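House Rules for Hand-Held Grippers: A Small Gallery

Hi, and welcome to the least glamorous gallery on my site! I look after recording practice for Pratska, our little household-tasks project, so my days go to things like how you hold a gripper, when you start a take, and what gets a take thrown out. We record people doing ordinary chores with hand-held grippers, and the recordings go into training robot arms. Chiyo Sakai wrote our first rulebook and it ran to 59 rules. I love Chiyo, but people were skipping to the end. We sat down one Friday with a pot of tea and got it to 41, and then Hooman Shahbazi talked us back up to 43 (he was right about both of his, annoyingly).

These are from the bed jobs, which I have a soft spot for. Bedding is slippery stuff, it never sits the same way twice, and it shows up every bad habit you have. Click through for the bigger versions if you like roses.
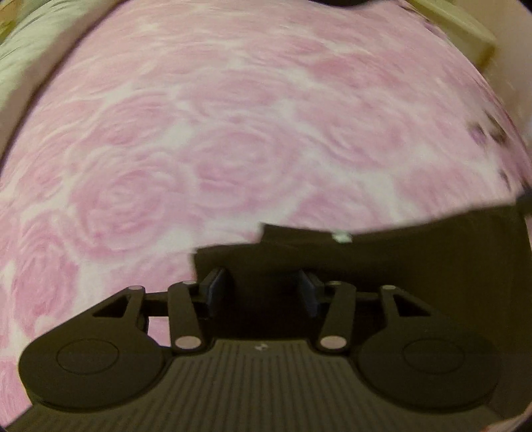
Fingers open, rose print behind. Rule 6: no fast swings between one spot and the next, blur costs us detail.

I get asked about rule 6 more than any other, so let me go on about it a bit. When you're moving your own bare hand you whip it across the bed without thinking, and your eyes don't care. A camera riding on the gripper cares a lot. Chiyo's wording was "move as though carrying soup," and I kept it through both rewrites even though somebody at Mahuika told me it wasn't proper standards language. Fine! People remember the soup. Our reviewers mark smeared stretches, and if there are too many of them in one take, the take goes back to whoever recorded it with a friendly note (I write the notes, they really are friendly).

The other thing we go back and forth on is how to work with two grippers on the same piece of cloth. The old rulebook said to have both jaws in position before either one closed, and that made everybody stiff as a board. You'd get these long pauses with two tools hovering. Now the rule is that one side may settle first, as long as the other one stays in view and doesn't cross over the top of it. Crossing is the big one for me. Once one tool passes over the other you lose sight of the fingertips, and then whoever is labeling the take has to guess, and I don't want anybody guessing.
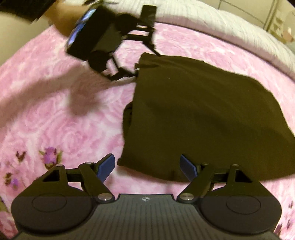 Same goes for sleeves and cables, by the way. Rule 19 says cuffs pushed back or snug at the wrist, and any cable led away from the fingers. I'm lenient about the first half and a total pain about the second, because a cable that drags on the fabric can move a fold all by itself, and then the recording is teaching something we never meant to teach.

Hooman's two additions, for the curious: finish what you started, even if the fold comes out ugly, and never tidy the cloth with your free hand in the middle of a take. I fought him on the ugly folds. I wanted clean examples only! But he sat me down with 100 takes from the Brirnau flat, and the ones where somebody fumbled a corner and then went back for it were easily the most useful of the bunch. So ugly folds stay in, with a tag.

The next revision goes out in April and I'd like it to get shorter again. If you record for us and there's a rule you quietly ignore, please tell me which one. I'd much sooner fix the rule, and you won't be in trouble.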